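Home Q&A > Kitchen & Pantry > Storage

Open snack box on the dining table: how to keep it sorted and stop packets going stale

Asked in July. 2 answers. Tags: pantry, snacks, cardboard, humidity

We buy individually wrapped snacks in bulk and leave the carton open on the table, where everyone takes from it. The carton came from Colavine (mixed order, 52 pieces). After a few days it is a jumble. Small packets sink, the large bags stay on top, and I find expired items at the bottom when the box is nearly empty.

Conditions: the table is against a wall, with washed bowls and a pot kept in a basin directly behind the box. Thermos and water bottle are to the left of that. The water purifier is also on that side, on top of a white cabinet unit. Indoor humidity in summer is high. I have not measured it.

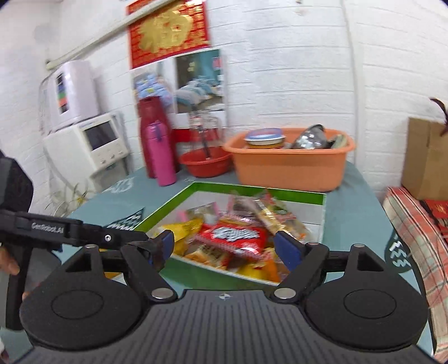 Snack carton in its usual position, basin of bowls behind.

Questions:
1. Is the cardboard a problem this close to dishes that may still be damp?
2. Is there a way to divide the box without buying a full organizer?
3. Should the carton stay open, or does a lid make a difference when each item is already sealed?

I would like to keep the box on the table. Moving it to a cupboard was tried and the family stopped eating from it and opened new packs instead.

Answer 1 (accepted)

Taking these in order.

1. Yes, over time. Cardboard takes up moisture from the air and from any surface it touches. Water running down the outside of a basin will travel along a tablecloth and into the base of the carton. The wrapped items are mostly unaffected, but the base softens and can grow mold on the underside, where you will not see it. Drain the bowls before they go in the basin, stack them upside down if they fit, and keep a gap of some 10 cm between basin and carton. A flat tray under the carton is better still. Lift the box once a week and check underneath.

2. Cut dividers from a second carton. Measure the inside length and width, cut one strip for each, and make them slightly lower than the box wall. Slot them together with a half-depth cut at the midpoint of each strip. This gives four cells. Put large bags in one cell standing on edge, small packets in two, and anything with a short date in the last one. Stand items up where possible. A packet lying flat hides whatever is under it.

For rotation, empty the box completely before refilling. New stock goes to the bottom or the back, old stock on top. Adding new packets over old ones is what causes the expired layer you describe.

3. For intact wrappers a lid makes very little difference to freshness. It does keep dust off and blocks light. The packets to worry about are the ones opened and put back. Those need a clip or a jar with a tight lid. Check the seams too, as thin clear wrappers can split at the end seal when heavier bags are piled on them.

One more point — do not fill above the rim. If 52 pieces will not fit in the cells, keep the remainder in a closed container elsewhere and refill from that.

Comment: Made the dividers from a Pelcombe shipping box. Took 15 minutes. The half-depth slots need to be a little wider than the board or the strips buckle.

Comment: Same here, but I taped the ends to the walls. Without tape they shift when someone digs around.

Answer 2

Just get a plastic bin. Cardboard is not for food long term. I use two Sevel bins, one for sweet and one for salty, and they wipe clean. Not sure about humidity but ours is fine.

Comment: The question asked for a way to do it without buying an organizer.

Comment: A bin is a reasonable answer to part 1 though. Any rigid plastic box of the right size would do.

Related questions
Drying bowls in a basin: do they need a rack underneath?
How long do opened crackers keep in a glass jar?
Removing a damp ring from a printed tablecloth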